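What should I budget for replacement felt pads on hand-held grippers?

Asked by Saranya Rodrigues

I'm putting in the August order for our bench and have 931 pounds to cover spares for two hand-held grippers. Current job is small flat things in a black oval tray.
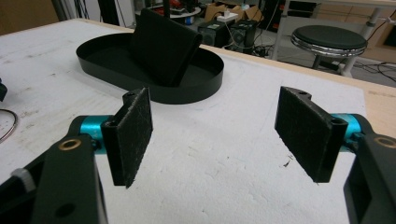
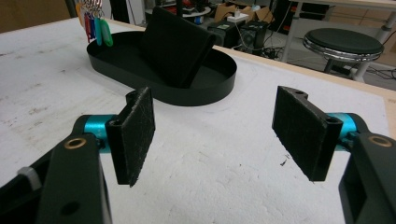
Staltetti quoted me 51 for a pack of pads and 223 for a spare pair of fingers. Do I need both, or just pads?

Answer from Araceli Lozano

Pads, mostly. We buy four packs a year from Werkine and change them when the edges go fluffy. One spare pair of fingers is enough for two grippers. That leaves you 454 after four packs and the fingers, so put some towards a second tray. Check the screw size before ordering.

Answer from wavasov_user

just buy felt sheet and cut it yourself, much cheaper

Comment from Saranya Rodrigues

Thanks both. Has anyone used the Krishnan pads?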